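Gripper budget for a small teaching bench, two arms
Posted by benchrat_tom, 11 February 2024

benchrat_tom
We have two arms on the bench and I need to put in the equipment request for next year. The choice is between the Boder two-finger gripper and staying with the printed linkage fingers we use now. Boder wants 1000 each. A set of printed links with hardware comes to 90. The job is picking small blocks in and out of a basket, nothing heavier. This is our setup, wrist view.

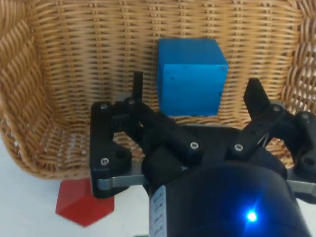 Blue cube in the wicker basket, red block outside it.

Would you spend the money?

mkessel
No. For blocks that size I'd stay printed and buy spares. We keep 10 full finger sets in a drawer and it still costs less than one Boder.

clalarden_lab
I disagree with mkessel. Spares are cheap but your time isn't in that 90. We ran printed links at Clalarden until October and somebody was retightening screws every week. Buy one Boder, put it on the arm that gets the most use, and keep the other as is.

mkessel
Threadlocker. It goes on the same order.

clalarden_lab
We used threadlocker. The holes in the plastic wore, not the screws.

benchrat_tom
Did you have metal plates under the links? Ours do.

clalarden_lab
No, all plastic. That could be part of it.

pvd_88
Ask Van Leeuwen for a quote before you decide. They sell the plates and pins separately, 89 a side last time I ordered, and shipping from Brekport was quick.

benchrat_tom
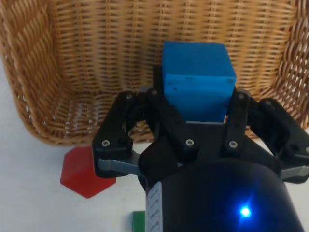

My request has to list parts by line, so a plates-only quote would help. I went through the linkage to see what I'd be ordering. The cube is up off the basket floor there with the fingers on it, and you can see small silver screws all over the black links, so a bag of those goes on the list no matter which way I go. What I can't price is wear. Is there a number people use?

mkessel
I budget one finger set per arm per term. Never used them all.

clalarden_lab
Double that if students run it. And I still say get one Boder.

benchrat_tom
Putting in for spares and the Van Leeuwen plates, with one Boder as an optional line. Will post what gets approved.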